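Home | Tableware | Kitchen | Trade | Stockists | Contact

Tellow Stainless Tea Service

Print this page | E-mail this page

The Tellow service is a small-format tea set in polished stainless steel, supplied by Drerkton for cafés, meeting rooms and home use. The standard set is a teapot and two cups, each with its own saucer. All pieces are sold separately as replacements.

The teapot body is rounded and widens toward the base. The domed lid lifts by an upright knob. The spout is short and should be kept clear of leaf; a strainer is not included. Saucers share the polished finish of the pot and cups and will show fingerprints under bright light.

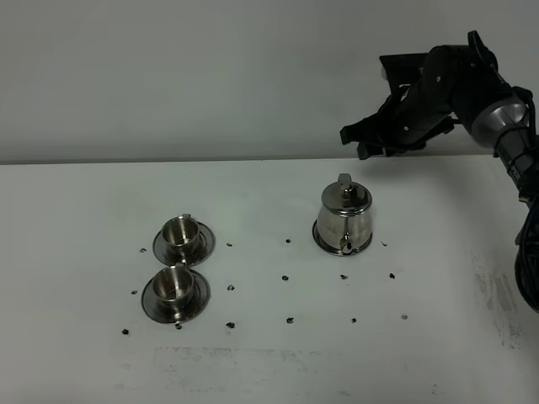 Care and cleaning

Wash before first use in warm water with a mild detergent. Rinse and dry with a soft cloth. Air drying in hard-water areas leaves spots, which can be removed with diluted white vinegar. Do not use steel wool, scouring powder or chlorine bleach. The set is dishwasher safe, but hand washing preserves the finish longer.

Not suitable for microwave or stovetop use. The metal conducts heat readily and the cups warm quickly when filled. Allow boiled water to stand briefly before pouring.

Ordering

Sets ship in a single carton measuring 21 cm in height. Trade cartons hold 9 sets. Orders of 18 sets or more are dispatched from the Pritness warehouse; allow 5 business days. Smaller orders leave from the shop counter.

The Takeda tray is sized to carry one complete service and is listed under Trays and Stands. Colour finishes are not offered. The matte version was discontinued in June and remaining stock is limited to saucers.

Specifications last revised 7 December 2024.

Contact us | Shipping and returns | © Drerkton Tableware. All rights reserved. | Back to top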